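Mar 18, 2026
Bench notes, laundry cell, Clondosura shop

Picking this up from the February pages. Question on the whiteboard is still "can it do a load of washing yet" and my answer going in is still no. Ieuan Gronow thinks I'm being sour. He may be right, but he also wants to show this to the Draresden people before summer and I would like to have something that survives a visitor.

Task as agreed: take one garment out of the basket, get it flat on the black top, fold, set aside, repeat. Two arms, nothing bolted to the basket, no human hand past the rail once the run starts. Time limit per shirt is 85 seconds, which is generous. My mother would have done the whole basket.

Settings carried over from last time except grip force, now 14 on the Gethin scale (was 9, and it kept dropping hems). Left and right the same for now. Pink tee first, red and turquoise left in the basket for later.
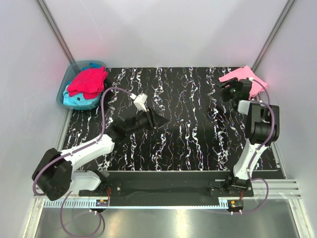 Where the trouble is

Picking up I no longer worry about. It's the flattening. A cotton knit tee has no shape of its own and every tug in one place makes a mess in another. The right arm gets hold of an edge and holds it well, I'll give it that. Then the left has to decide which bit of a pink heap is the other edge, and everything in the heap is the same pink.

Ieuan's view is that the policy only needs more demonstrations. We had 730 going into this week. I said the same thing in February about towels and towels did get better, but a towel has four corners and no sleeves - I don't think the one tells us much about the other.

What I want to look at is the sleeve. Right gripper at the sleeve end, sleeve pulled out to the side, and the middle of the shirt bunched up in a knot of folds. If the left closes on the single layer below the knot, there's a chance of drawing it straight. If it takes the knot itself we just move the knot. 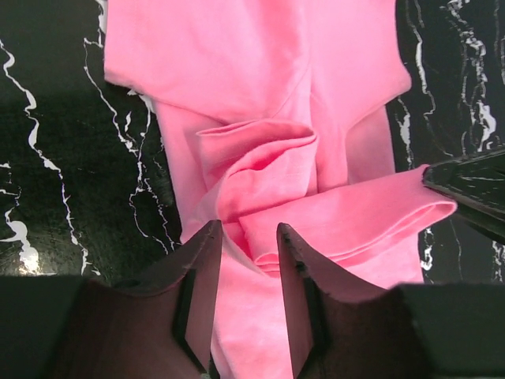 Reading time: 2 min

(The Darico notebook page puts that line in wherever it likes. Can't find the setting.)

To do before the next session:
- try 14 on the right only, drop the left back to 9
- log which layer the left closes on, by hand if need be
- swap in a shirt with a contrasting hem and see if that alone helps
- ask Ieuan for the towel numbers, the real ones, with the restarts left in

On the bigger question I haven't moved. Holding a sleeve is a fine thing for a machine to do but it isn't laundry, and I would not put a date on laundry. Ieuan has put one on it. I've written it inside the back cover.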